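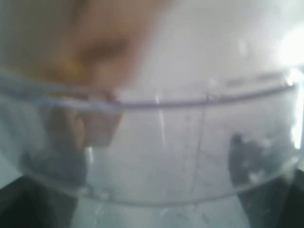

Do people measure dry food more exactly when the cup they use has lines on it? In our kitchens they came closer to the target amount with a lined cup, but the difference was small and it became smaller in the second half of the study.

Reading time: 6 min
14 shares · 3 comments

4. Everyday vessels as measuring tools

4.1 Background of the question

Many home recipes in the two towns where we worked, Citthorpe and Arrieta, do not give weights. They give "a glass" of rice or "a small tub" of flour. The cook knows which glass is meant. A daughter or a neighbor who copies the recipe usually does not know it, and she chooses a glass of her own. We wanted to learn how much the amount changes when the recipe moves from one kitchen to another.

Earlier in this paper (Section 2) we explained how the recipes were collected. In this section we deal only with the vessels and with the amounts that were poured into them.

4.2 Procedure

Each household was asked to measure 200 grams of uncooked rice two times, first with the vessel they normally use and then with a lined cup which we brought. They did not see the scale. The rice was always of the same kind and came from one sack, because in the pilot work in April we noticed that long and short grains fill a cup differently. In total we have 296 pourings which could be used. A few pourings were removed when the rice was spilled or when the person asked to begin again.

We did not ask the households to clean or change anything. It was important for us that the vessel stayed in its usual place and that the cook used the usual hand movement. Some cooks shake the cup after filling, some press the rice with a thumb, and some stop a little under the edge.

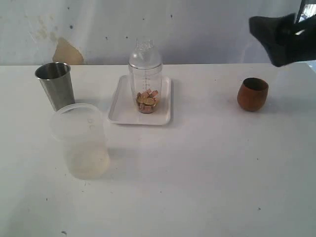 These habits were stable for one person but very different between persons. A cook who shook the cup in the first pouring almost always shook it in the second one too, also when the cup was ours. For this reason we entered the habit as a separate variable and did not join it with the kind of vessel.

4.3 Results

With their own vessel, the cooks in Arrieta poured more than the target, and the cooks in Citthorpe poured less. We do not have a full explanation. One possible reason is the local way of speaking: in Arrieta a "full glass" is filled until it makes a small hill, and the word for a glass without the hill is another one. Olaia Nieto, who made the interviews in that town, wrote down this word in 6 of her protocols.

Wide vessels gave larger errors than narrow vessels. This agrees with what one would expect, as a small change in height means much more rice when the opening is wide. The material of the vessel had no clear effect after we controlled for the width.

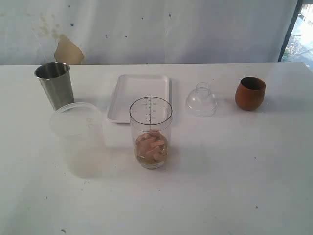
Figure 2. Six drinkware and kitchen items on a white tabletop, with a stainless steel tumbler on the left side.

4.4 Limits

We measured only rice. Flour can be packed much more strongly, and we suppose that the pressing habit would be of greater weight there. Also, our lined cup was new for all the cooks, and several of them looked at the lines for a long time before they poured. In daily cooking they would perhaps not do this. The planned work in Janura will use flour and sugar and will leave the lined cup in the household for some weeks before the measuring begins.

Comments (3)

Begoñe Cabello
Thank you for this section. Did you ask the cooks about the age of the vessel? My mother changed her glass once and all her cakes were wrong for a year.

zendville_reader
The small hill is also known in Zendville, but we do it only for lentils.

M.
Is the table with the widths available? I find only the one for the habits.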